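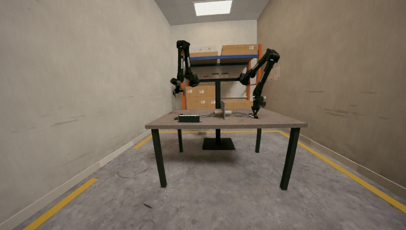
Cable routing in sim, two arms, shared shop build

ovesine
Posted 4:10 pm
Where I'm at in March. Both arms hang off one crossbar on a single post behind the table. The job is to take a connector from the right side and run its cable past the divider to the box on the left. Right arm reaches the connectors fine. Left arm still folds up too tight at the elbow when I ask it for the rear corner. Currently 869 steps per run and it loses the cable in most of them.

tevmont_shop
One post for two arms is going to bite you when you build it. Ours twisted every time one side stopped fast. We went to 2 posts and it cleared up.

ovesine
Floor space is the problem. The base plate has to fit between the table legs.

gollum4
Disagree with tevmont. A thick post bolted to the slab is fine. Slow the arms down before you buy more steel.

tevmont_shop
Ours was bolted down. Still twisted.

damasceno
What are you using for the cables? If it's rigid links, try shorter ones. I cut mine to 4 mm and the gripper quit dropping them. Runs slower though.

ovesine
Rigid links, 10 mm. Will try 4 tonight.

gollum4
Also move the left shoulder out a bit. That elbow has no room to open.

ovesine
Crossbar is already cut for the real one, so that's staying put for now.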